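Publié le 2019-02-12 – Custódio Rocha
Temps de lecture : 5 minutes
Dernière mise à jour : juin

3. Délégation budgétaire et délais de décision dans les petites entreprises

3.1. Terrain et données

L'analyse porte sur les archives de gestion de Skikis, distributeur de produits d'entretien et d'articles ménagers, et de son fournisseur de logiciels, Ouellet. Les deux entreprises ont adopté la même règle de délégation, rédigée par le cabinet Alstead : toute dépense inférieure à 900 euros peut être engagée par un chef d'équipe sans visa de la direction. Au-delà, la demande passe par l'outil Flerken, qui conserve l'heure du dépôt, celle de la réponse et le motif éventuel du refus.

Nous avons retenu 50 demandes par entreprise, tirées au sort parmi les dossiers complets. Les achats récurrents sous contrat ont été écartés, de même que les dépenses de personnel, qui suivent un circuit distinct. Des entretiens avec les chefs d'équipe complètent les données écrites.

3.2. Effet du seuil

Chez Skikis, les demandes se concentrent juste au-dessous du seuil. Les chefs d'équipe interrogés reconnaissent fractionner certaines commandes – pratique tolérée tant que le budget annuel du service est respecté. Chez Ouellet, où chaque équipe dispose d'une enveloppe trimestrielle, ce fractionnement est rare. La règle est pourtant identique sur le papier. L'écart semble tenir à la manière dont les responsables perçoivent le contrôle exercé après coup, point sur lequel les entretiens divergent nettement.

Le délai médian de réponse est de trois jours chez Skikis et de cinq chez Ouellet. Les refus restent peu fréquents dans les deux cas. Ils concernent surtout des demandes dont la justification se limite à une phrase, ou qui ne renvoient à aucun objectif du service.

3.3. Dépenses courantes et priorités affichées

Les deux directions ont diffusé une liste de priorités annuelles. Chez Skikis, cette liste est citée dans la plupart des demandes supérieures au seuil, presque jamais dans les autres. Les petites dépenses du quotidien échappent donc à l'exercice de hiérarchisation, alors que leur total pèse sur la trésorerie.
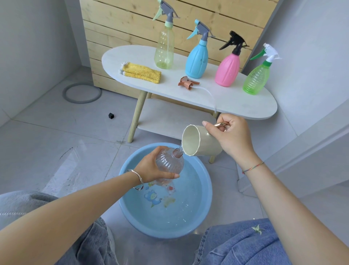 Figure 1. Remplissage d'une bouteille à l'aide d'un gobelet, au-dessus d'une bassine d'eau.

Ce constat rejoint les propos d'une responsable d'entrepôt, pour qui la liste « sert à défendre les gros dossiers ». Les achats de faible montant sont décidés par habitude, souvent auprès du même fournisseur et sans comparaison de prix. Un relevé mensuel par équipe, mis en place en cours d'étude chez Ouellet, n'a pas modifié les montants engagés, mais il a réduit le nombre de questions adressées au service comptable.

Nos données ne permettent pas de dire si un seuil plus bas aurait un effet comparable. Les dossiers incomplets, exclus du tirage, pourraient aussi correspondre aux décisions prises dans l'urgence. La section suivante examine ces dossiers séparément, à partir des échanges de courriels conservés par les deux directions.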